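Caring for Game Jerseys, Fan Shirts and Gym Clothes at Home

A basketball jersey lasts for years if it is washed the right way, and one bad trip through a hot dryer can finish it. These tips cover the shirts most sports households own: team uniforms, replica jerseys, printed cotton fan tees and the plain stuff worn to practice.

Before the wash

Get the clothes out of the gym bag the same evening. If you can't run a load that night, hang everything over a shower rail or a chair back. A damp jersey left balled up in a closed bag starts to smell by morning, and the smell is much harder to get out than the sweat was.

Turn every shirt inside out. Numbers and names take most of their wear from rubbing against zippers, hooks and the drum itself. Close the zippers on warm-up jackets and fasten any Velcro.

Rinse fresh blood in cold water, never warm. Grass and court grime come out better if you work a little liquid detergent in with a soft toothbrush and leave it 20 minutes or so. Do not scrub over the lettering.

In the machine

Wash cold, on the gentle cycle, with half the usual detergent. People tend to use more soap on sports clothes, and the extra stays in the fabric and holds on to odor. Skip fabric softener completely. It coats polyester and the shirt stops moving sweat the way it should.

If a smell has settled in, soak the shirt for an hour in a sink of cold water with 2 cups of white vinegar, then wash as usual. Never mix vinegar with bleach, and keep bleach away from team colors anyway.

Keep cotton fan shirts in a separate load from the mesh jerseys. Cotton sheds lint and the mesh picks it up. Jeans and towels should stay out of both loads - they are heavy when wet and hard on prints. 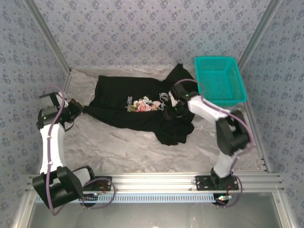

Take the load out as soon as the cycle ends and give each shirt one good shake. Wrinkles that set while a shirt sits in the washer are a nuisance later, when you would like to avoid ironing near the print.

Drying

Air drying is best for anything with a number on it. Use a wide plastic hanger so the shoulders keep their shape, or lay the shirt flat on a rack. Keep it out of direct sun, especially reds and purples.

If you must use the dryer, pick the no-heat setting and check often. Heat is what makes lettering crack and lift at the corners. Once a corner has lifted, more washing will only make it worse. Cover the spot with parchment paper and press with a warm iron for a few seconds, after testing on the hem. This works on some heat-applied letters and not on others.

Folding and storage

Fold a printed shirt with the print facing out, or put a sheet of tissue between the layers. Two printed surfaces pressed together in a warm closet can stick. Stitched jerseys can hang, but heavy ones do better folded on a shelf.

For a shirt you plan to keep and not wear, wash it first, even if it looks clean. Body oils turn yellow over time. Use an acid-free box and refold it twice a year so the creases don't become permanent.

Shoes and pads

Pull the insoles out of court shoes after each game and let them dry on their own. Stuff the shoes with newspaper overnight. Knee pads and sleeves can go in with the jerseys in a mesh bag - cold water, no dryer.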